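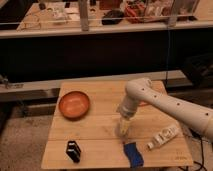 Removing a sticky film from a light wood tabletop
Asked by Jade Morin

The top is light wood planks with two seams. I wiped it with Plirkex spray for a month and it now feels tacky, worst along the seams. There is faint printing near the front right corner that I want to keep. A shallow orange-brown bowl and a few small items stay on it. Sand or strip?
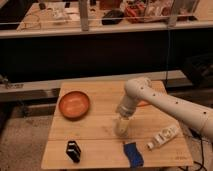

Answers

Maëlle Caron
Neither yet. It is probably cleaner residue.
1. Clear the top.
2. Mix 20 ml dish soap into 900 ml warm water.
3. Wring the cloth hard and wipe along the grain. Keep water out of the seams.
4. Dry at once and check after an hour.
Stay clear of the printing until you have tested one edge of it. 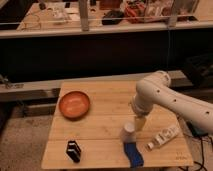

If it is still tacky the next morning, the finish itself has softened and needs a recoat. Scuff with 125 grit first, then Simard clear.

rovon_user
just sand it, 80 grit, did mine in March

Maëlle Caron
80 will take the printing off.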